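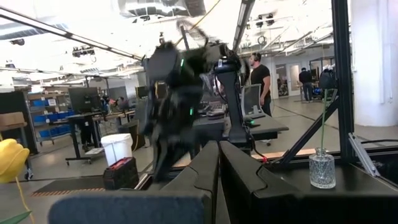 Figure 10.1 Robot arm over a black work table.

Chapter 10
When the Founder Leaves

After reading this chapter you should be able to

explain the difference between owning a firm and running it
describe the common ways a founder hands over a business
read a simple buy-sell agreement and say who is bound by it
point out where a handover is likely to stall

Key terms: succession, heir, buyout, buy-sell agreement, minority owner, key-person risk, trust, interim manager

Most of the businesses in the first nine chapters were followed from their start to their best years. We looked at how the owner raised money, picked a location, hired the first workers and dealt with the first bad season. This chapter begins at a later point. The firm is running, it makes a profit, and the person who built it is about to go.

A founder may leave for many reasons. Some die at their desks. Some get sick, some sell, and some grow tired of the work and want to do something else. From the firm's point of view the reason matters less than the amount of warning it gives. A planned retirement leaves years to prepare. A sudden death may leave a weekend.

The Jalali warehouse

The Jalali company began as a single room in Orkville, where the founder sold rope, nails, lamp parts and stove pipe to country stores. He bought in bulk from the makers and sold in small lots, on credit, to storekeepers he knew by name. Within a few years he had taken over the building next door. Later he opened a second warehouse in Ullstead, close to the rail yard, and put his older son in charge of it.

He ran the company for 47 years. For nearly all of that time he was the only person who could sign a check. He set the prices himself on Sunday evenings, writing them in pencil in a narrow book that he carried in his coat. Salesmen who wanted to offer a customer a lower price had to come to his office and ask. He kept no written list of which storekeepers could be trusted to pay late. He remembered.

By any ordinary measure the business was in good shape. It owned both buildings and owed little to the banks. At the end it had 98 people on the payroll, many of them children of earlier employees. Suppliers liked it because it paid on time.

The founder died in November, in the middle of the busiest season. He had made a will but had never revised it after the Ullstead warehouse opened. The will divided his shares equally among his 3 children and said nothing about who should manage the company. The older son took it for granted that he would. The daughter, who had kept the Orkville accounts since leaving school, thought she was better suited to the job. The younger son lived in another state and wanted to be paid for his share in cash.

In the first month the bank would not honor checks signed by either of the two heirs until a court had looked at the will. Several suppliers asked for payment in advance. Two of the best salesmen, left without a price book they could read, went to work for Florkden, a rival firm that had been trying to enter the Orkville trade for years. None of these losses was large when taken alone. Together they used up the company's cash by spring.

Ownership and control

The case shows why we need to keep two ideas apart. Ownership is the right to a share of what the firm is worth and what it earns. Control is the power to make decisions in its name: to hire, to borrow, to set a price, to sign. A founder usually has both and may go a whole career without seeing any reason to separate them.

A will passes on ownership. It can put shares, land and cash into new hands. By itself it does a poor job of passing on control, and it cannot pass on knowledge at all. When the Jalali heirs received their shares, each became a minority owner, meaning that none of them held more than half. Any decision needed two of the three to agree. The younger son, who had no interest in the stove pipe trade, found that he held the deciding vote in nearly every dispute.

This is a common result of equal division. Equal shares seem fair to the family, and as a way of dividing wealth they often are. The trouble begins when the same shares also decide who runs the firm. Lawyers have several tools for this problem. Shares can be split into voting and nonvoting classes, so that every child has an equal claim on the profits while one of them makes the decisions. Shares can be placed in a trust with an outside trustee. The owners can also sign a buy-sell agreement, a contract that says who may buy the shares of a departing owner, at what price, and how the money will be found. We take up each of these in Section 10.2.

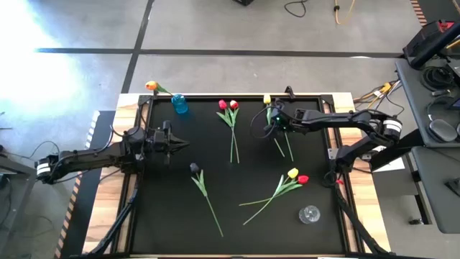 Sulastri Pasaribu disagrees with much of this. In her view the paperwork gets too much of the credit when a handover goes well, and too much of the blame when one goes badly. She argues that the Jalali company would have run short of cash under the best will ever written, as the bank, the suppliers and the salesmen had all been dealing with one man and had never been asked to deal with anyone else. A founder who wants the firm to last, she holds, should give away small decisions early and let other people make mistakes with them.

Her point is a fair one, and it leads to the second idea in this chapter, key-person risk. A firm has key-person risk when the loss of one individual would do it serious harm. The person does not have to be the owner. It may be a buyer who knows every supplier, or a machinist who is the only one able to repair an old press. In small firms, though, it is very often the founder.

Key-person risk is hard to see from the accounts. The Jalali balance sheet listed buildings, stock and money owed by customers. It did not list the pencil book or the founder's memory of who paid late. Yet the figure for money owed by customers depended on that memory. Once he was gone, the daughter had to write to each storekeeper in turn, and some of the older debts were never collected.

The sale

The heirs held on through the following summer. They then agreed on an interim manager, a retired freight agent who had no tie to any of them and who served for one year. He had the prices copied out and printed. He gave two other employees the right to sign checks up to a fixed limit. The younger son was bought out with money raised by selling the second Orkville building.

The older son and the daughter divided what remained. He kept Ullstead and she kept Orkville, under separate names and with separate books. Her half later merged with Florkden on terms that let her keep her staff. His half stayed in the family for another generation.

How the rest of the chapter is arranged

Section 10.1 covers handing a business to a family member, with attention to the years before the change. Section 10.2 deals with the legal tools named above and includes a short buy-sell agreement with notes in the margin. Section 10.3 looks at sales to outsiders and to employees – two paths that are often treated as one, though the financing is quite different. The last section returns to the Jalali company and works through its accounts for the year after the founder's death.

Readers who skipped Chapter 7 should go back to its pages on partnership shares before starting Section 10.2.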